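Home | Projects | Gallery | Notes | Contact

We use cookies to remember your settings and count visits. Accept | Manage

Bench gallery: gathering examples for the Nerano arm

Text and selection by Joanne Haworth

I was asked to put together a gallery that makes the Nerano work look good. I'll settle for accurate. The idea is to teach an arm to run bench instruments by feeding it recorded examples, most of them made in simulation, where a mistake costs nothing. I have doubts about that last part. A mistake that costs nothing also gets saved, and then someone has to find it.

The August batch came to 300 runs. We kept 156 after review. Bekley thought that was a poor return and Bloxham thought we had been too generous, so I suppose the number is fair. Most of the rejects were presses a little off the middle of a key. The simulator was happy to count those as good. I wouldn't bet a real keypad on it.

My other complaint is variety. Broston supplied 2 lighting setups, and I'm told that is plenty. Plenty for what? Move a lamp in a real lab and the shadows go everywhere. Until the model has been tried on a bench it has never seen, I don't want to hear the word "robust" in a meeting.

Pictures

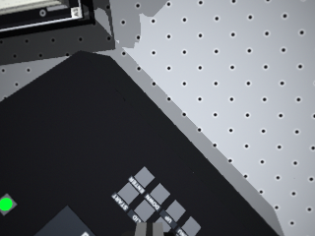 Simulated view, gripper fingers at the keypad. ENTER, START, DOWN, LID and UP are all printed within a small patch, and from this angle they read close to upside down.

Getting to the keys is the easy bit to show off. Choosing the right one, every time, is what the examples are supposed to teach, and I'm still waiting to see the test results for it.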